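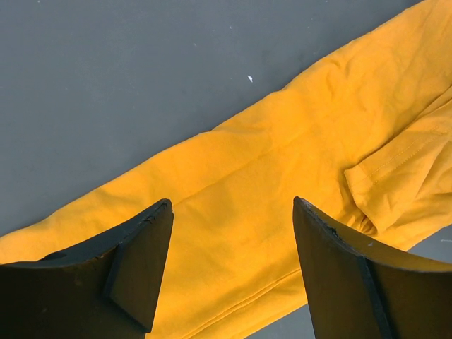

Yellow-orange knit fabric on the sorting table, Jakville.

Print this page | E-mail this page

Search reports Enter keyword Go

Clothing Reuse Program, Jakville - Progress Report to the Punero Fund
11 April 2023
Prepared by Vandana Awasthi

1. Collections
The second collection point, at the Nidov branch library, is now open. Donations there are mostly children's clothes and winter coats. The Jakville bins are emptied twice a week, up from once, after they overflowed in the cold weather.

2. Sorting
Sorting is done in the back hall on Caldeira Street. Kulap Boonchu has trained 10 new sorters and rewritten the grading sheet. Knitwear is now checked for pulled seams and stretched cuffs before it goes to the racks. Items that fail go to the rag buyer. We were slow with this in the winter and had a backlog of nine weeks. It is now down to two.

3. Distribution
We gave clothing to 70 households this period. Most were referred by schools. Uthai Chareonsuk handles the referrals and has asked for a simpler form, as the present one asks for shoe sizes twice.

4. Spending
Rent and van fuel are on budget. Laundry costs are over - the second dryer needed a new drum belt and the repair was not planned for. We would like to move money from the printing line to cover it and ask for your approval.

5. Next period
The lease on the hall runs out in June. Jirayu Noiphan is talking to the landlord about a longer term. We still need a second driver for the Nidov run.

Recent reports
Nidov Library Drop-Off: Site Plan
School Coat Drive - Final Report
Van Replacement Request
Notes on Rag Sales, Boonsong Duangkaew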